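Homereo reading rooms: progress to the end of January

We have spent 2370 of the 3000 granted, and the Skarivon branch now has shelves that stay on the wall. The first set did not, but that was covered in the last report and we would all like to move on. 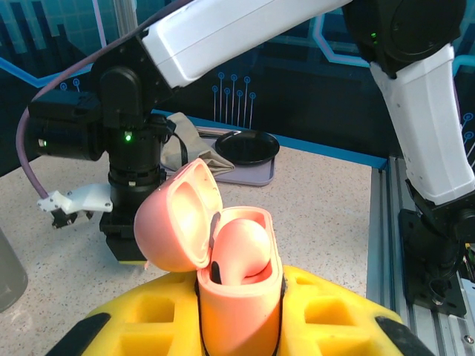 Borrowing of audiobooks has picked up since the old players were retired. Most listeners now bring their own phone and whatever they like to put in their ears, and an earbud case as large and pink as this one is at least hard to leave behind on a bus. The spare headphones remain popular with teenagers, who return them sticky.

The Maillard branch has 74 new members. Its opening hours are still a matter of local folklore — the sign says 10 a.m., the door disagrees.

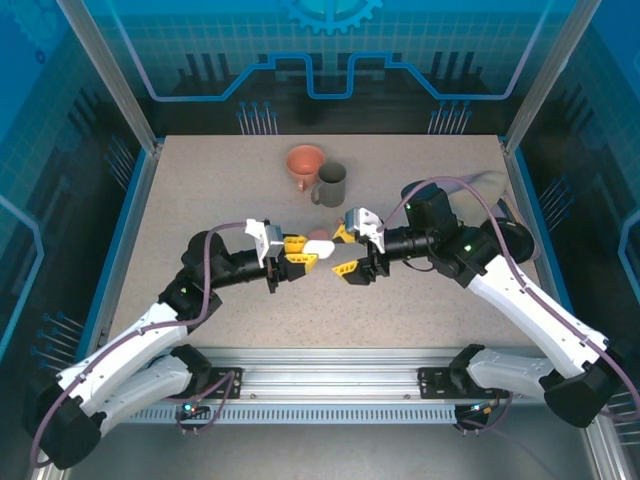 Money and what is left

Cevent quoted 2000 for new carpet at Maillard. We have declined, with some feeling, and will patch the worst bit by the large-print section.

The remaining 630 is set aside for 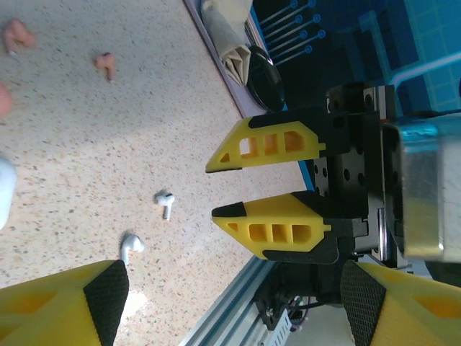
large-print westerns, two reading lamps and a kettle. The kettle is listed under outreach.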